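Print this page | E-mail this page

One Arm Down Should Mean Both Arms Down

By Kerstin Albers
26 Aug 2018

Earlier in August the left hand on our grocery robot dropped off the network during a restocking run at Grirkach. The right arm kept working for 12 seconds. It had hold of a shopping basket at the time and it went on pulling the basket toward itself while the left hand sat dead in a crate with its fingers closed. I was kneeling at the next crate. I got a bruised wrist from the basket handle and a cabbage was ruined. That was all the damage.

The fault was a connector in the left forearm cable. Heitmann, who did the integration, found it the same afternoon and replaced it. Their report treats the matter as closed. I don't think it is, and I have told them so.

Connectors fail. These arms bend and twist all day, the cables run along the outside, and sooner or later one will come loose. I have no quarrel with the connector. My quarrel is with the decision, made long before that run, that each arm should look after itself. The controller allows 300 milliseconds of silence from a hand before it declares a fault. The left hand went silent, the fault was declared on time, and the left arm froze exactly as written. Nothing in the software passed the news to the right arm.

The job is ordinary. Produce goes between a plastic basket and wooden crates, at floor level, with one hand often at the basket and the other over a crate.

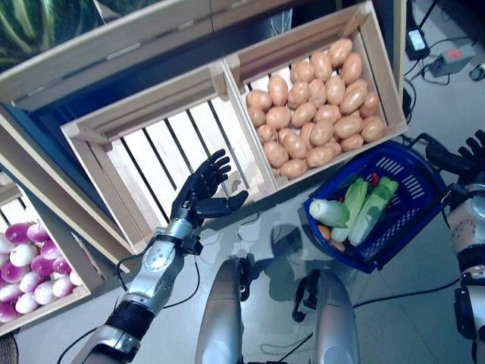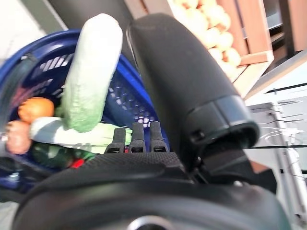
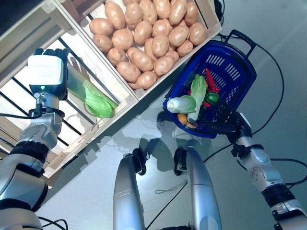

Left hand over the crate with the cabbage, right hand on the rim of the basket. 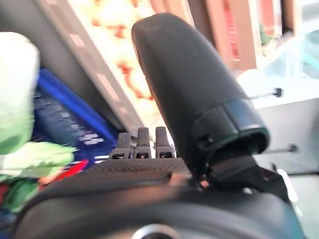

Why not just have a person standing by with the stop button?

We had one. The person saw the left arm freeze, assumed the whole robot had stopped, and looked down at the tablet to read the fault message. By the time he looked up the basket was moving and he had to reach for the button. A stop button helps when someone knows there is something to stop, and a half-stopped robot looks stopped.

Heitmann's argument against linking the arms is that it would cost runs. The hands lose contact briefly quite often, mostly for harmless reasons, and if every dropout halted both arms the robot would spend its morning waiting to be restarted. They have a log of almost 900 runs from the Lovier site to back this up, and I believe the log. A shop manager who has to restart a machine all day will send it back.

But that log is an argument for fixing the dropouts. If a hand goes quiet so often that people have learned to ignore it, then the message "hand not responding" has stopped meaning anything, and the one time it matters it will be ignored too. I would take the lost runs for a month or two and see how fast the cabling improved.

There is a fair point about what "stop" should do to a hand that is holding something. Opening the fingers can drop a load on somebody's foot. Staying closed can trap a sleeve. My view is that both arms should hold where they are, with the force turned down far enough that an adult can pull free, and stay there until someone clears the fault by hand. Dukance makes a controller setting for this. It was switched off in our setup, and the commissioning sheet had no line asking whether it should be on.

I would add that line, and I would add a test: unplug one hand in the middle of a task and watch the other one. It takes 2 minutes. We do it every morning now before the first run, and I'd like to see it in the Heitmann manual before the next robot goes out.

Contact the editor | Copyright 2018, all rights reserved | Back to top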